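Vistow reports table-setting result for Stikex grippers, urges caution in reading it

2023-07-06

Vistow, a research group working on robot learning, today released a technical report on teaching robot arms to set a table from demonstrations recorded with hand-held grippers. The report tests a training method called Grurnix. It finds a gain over the group's own baseline, and it spends more pages on what that gain does not show than on the gain itself.

The claim under test is a popular one. If a person can pick up a pair of grippers, do a chore, and have the recorded motion used to train a robot, then collecting data should be cheap and the robot should learn chores quickly. Vistow agrees with the first half of that sentence. On the second half, the group says the evidence is thinner than many summaries of this kind of work suggest, its own earlier summaries included.

For the new report, demonstrators used a pair of Stikex hand-held grippers to set a place at a table. They recorded 359 demonstrations in June. The plate, the placemat, and the utensils were the same throughout. Only their starting positions were changed.

A policy trained the ordinary way on 200 of those demonstrations was compared with one trained on the same 200 using Grurnix, which gives more weight to the moments just before a gripper closes and less to the long reaches in between. Each policy was then run on a two-armed robot for 20 trials. The Grurnix policy completed more of them. The group is not putting a percentage in this release, on the grounds that 20 trials cannot support one and that a percentage is the thing most likely to be quoted without the trial count next to it. Full trial logs are in the report.

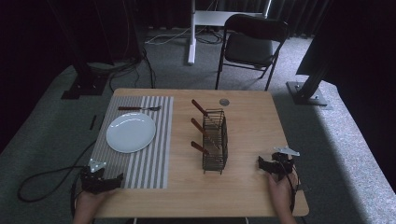

Does more data fix the problem?

Less than the group expected. Training on all 359 demonstrations instead of 200 helped the baseline a little and the Grurnix policy hardly at all. The report offers two possible reasons, neither of them tested: the added demonstrations may be too much like the first ones, or the method may already be getting what it can out of this one table.

Most failures came at the same point, when the robot had to take a single utensil from a holder containing several. A person feels a handle catch on its neighbor and eases off. The recordings carry the motion of that correction and none of the force behind it, so the policy learns a small wiggle with no idea when to use it. In some trials the robot wiggled at nothing. In others it pulled straight through and brought two utensils along. Grurnix cut down on the first kind of mistake and did little for the second.

The group also ran a harder check that it had planned from the start. The placemat was swapped for a plain one, the lights were dimmed, and each policy was run for 10 more trials. Both did worse. The gap between them narrowed to the point where the authors decline to call a winner. They write that anyone who cites the main comparison should cite this one beside it.

An outside team, Tăng, was given the Grurnix training code and the recordings before release and asked to reproduce the main result. Tăng got the same ordering of the two policies with a smaller margin. Its notes are attached to the report as an appendix, unedited, and include a complaint about the way trials were scored. Under Vistow's rules a fork laid at an angle counts as placed. Under Tăng's stricter reading it does not, and a fair share of the advantage goes away. Vistow has kept its original scoring for the main table, which it fixed before the trials began, and prints the stricter version directly under it.

The report makes no claim about homes, restaurants, or care settings. It does not compare hand-held collection with driving the robot remotely, a question the group gets often and cannot answer from this data. It does not estimate cost savings. Readers looking for a statement that robots will soon be setting tables will not find one.

What the authors are willing to say is narrow: on one task, with one set of objects, weighting the moments before contact beat not weighting them, by an amount that depends on how strictly you score it.

The next study will add force sensing to the grippers and will use several tables and several sets of tableware. No date has been set. The report, the recordings, the training code, and video of every trial, failed ones included, are available from Vistow on request.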